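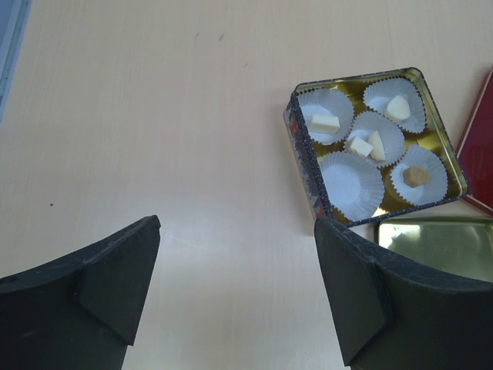

Visit report: Kadstead demonstration hall, two-arm bench cells

Prepared by Awuor Athumani for the Paline equipment planning group, January 2025

Purpose of visit

Paline packs small confectionery assortments by hand at 11 stations. The current plan sets aside money for 2 automated cells in the next budget year. Shivam Nishad and I went to Kadstead to look at bench-scale equipment before the request for quotation goes out. Our hosts were Apostolos Makris (applications) and Wycliffe Rotich (sales).

Equipment seen

The hall is laid out as a single aisle with bench cells along one side and a parts counter at the far end. Mr. Rotich gave us the price structure first. Arms, mounts and controllers are quoted as one line. Grippers, cameras and guarding are separate lines, and spare finger pads are sold in packs.

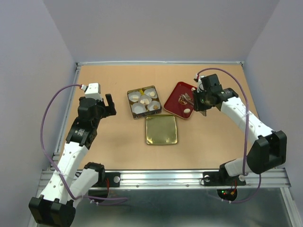
Floor space is the first constraint on our plan. Line 2 has a narrow aisle, and a cell that needs access from the rear will not fit there. The bench we spent most time at carries both arms on the aluminum rail along its front edge, with walls on the other three sides, so the mounts can be reached from the aisle. Cabling is also at the front, and we would want a cover over it in a washdown area. Mr. Makris confirmed that a cover is available as an option but had no price for it.

The task on the bench was handling candy and its packaging: paper cups, a square tin and its lid. This is close to our gift assortment. Our tins are deeper, and the product varies more from piece to piece than a supplier usually expects. We asked for a trial with our own goods. Kadstead will accept a sample lot of 200 pieces, shipped at our cost.
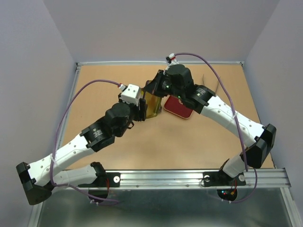
The trial should cover containers as well as product. Changeover between pack formats takes more of our labor than the packing does, and a quotation based on one format would understate the programming hours. Mr. Nishad asked for those hours to be itemized. Kadstead normally bundles them into commissioning, and Mr. Rotich agreed to split them out for us.

Service and spares

Tatu Magesa runs the service desk. Remote support is included in the first year. Site visits are charged by the day plus travel. She recommended holding one spare gripper per cell and a pack of finger pads, none of which is in our current estimate. Lead time for a complete cell is 46 working days from order.

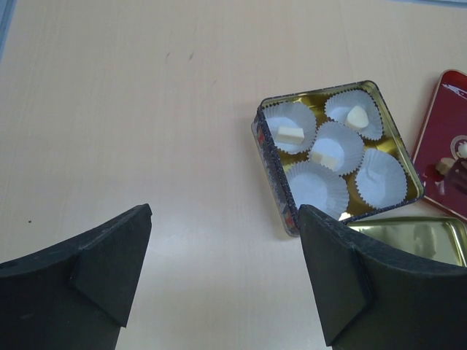 Finger pads are treated as a consumable and should go under operating cost, along with cable sets. The Bada proposal we received last August placed both under capital, so the two offers cannot be compared until one of them is restated. Mathias has not itemized spares at all.

Open items

Price and delivery for the cable cover.
Written confirmation of the split programming hours.
Food-contact documents for the finger pads.
Sample lot: Mr. Nishad to select pieces and tins.
Restated Bada figures, to be requested by me.

No order should be placed before the trial results are in. The budget line stays at 2 cells, with spares added as a separate entry.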